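Chapter 5
Difficulty and Progression in Games with Player-Made Content

Learning objectives
After studying this chapter, students should be able to:
- define difficulty, skill, and progression as separate terms
- describe two common methods for rating a level that was built by a player
- explain why completion rate alone is a weak measure of difficulty
- draft a progression plan for a small puzzle or platform game

5.1 Introduction

Chapter 4 dealt with games in which every level is made by the studio. In such games the designer decides the order of play. The first levels teach the controls, the next group combines them, and the last group tests what has been learned. The order is fixed before release and seldom changes afterward.

A different problem arises when levels are made by players. The studio supplies an editor, a set of parts, and a place to share finished work. It does not know in advance how many levels will be submitted, how hard they will be, or whether they can be finished at all. Progression must then be built from material that the designer did not plan.

This chapter uses one game as its main case. Soltum is a platform puzzle game in which the player guides a small lamp through rooms of switches, lifts, and moving walls. It was released by the studio Fumley with 38 levels of its own and an editor open to all players. Its lead designer, Setsuko Sugiyama, kept detailed notes on how the rating system changed, and those notes are quoted at several points in this chapter.

5.2 Three terms

Difficulty is a property of a level. It describes how much a level asks of the person playing it: speed, timing, memory, planning, or some mixture of these.

Skill is a property of a player. Two players may find the same level easy and hard, and both reports may be correct.

Progression is the path that a game lays out between the two. A game with sound progression offers each player levels slightly above that player's present skill - and allows for an easier one after repeated failure.
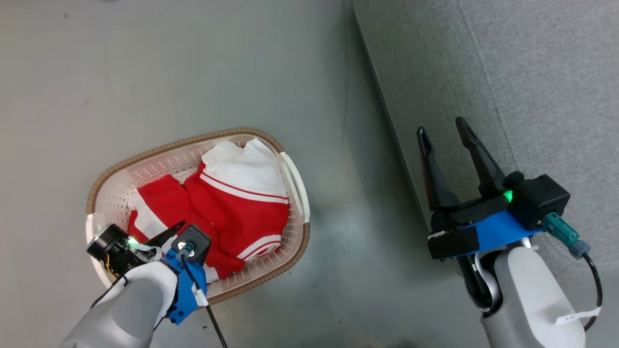

Students often use the first two terms as if they were the same. The confusion matters in practice. When the editor in Soltum first opened, each builder was asked to rate the difficulty of a level from 1 to 5 before sharing it. Builders knew the solutions to their own rooms and had practiced them many times. As a result they rated their levels too low, and new players were sent into rooms that they could not finish. "We had asked people to measure the level," Sugiyama wrote in October, "and they had measured themselves."

5.3 Ratings based on play

The studio next replaced the builder's rating with one based on completion rate, or the share of players who finished a level after starting it. A level with a rate of 94 percent was placed in the easiest group. This method removed the builder's judgment but introduced two new faults.

First, completion rate depends on who plays. A hard level shared mainly among experts may show a high rate. Second, players leave levels for reasons other than difficulty. A long room with a dull opening may be abandoned by people who were well able to solve it.

Takumi Onishi, a programmer on the project, proposed that each result be weighed by the past record of the player. A failure by a strong player would raise the rating of a level more than a failure by a beginner. The method is set out in full in Section 5.4, together with a worked calculation.

Key terms
completion rate, difficulty, editor, player-made content, progression, skill

Before you read on
Choose a game you know well that lets players share levels. Write down how it sorts them, and note one kind of level that its method would place in the wrong group. Keep your answer for use in Exercise 5.2.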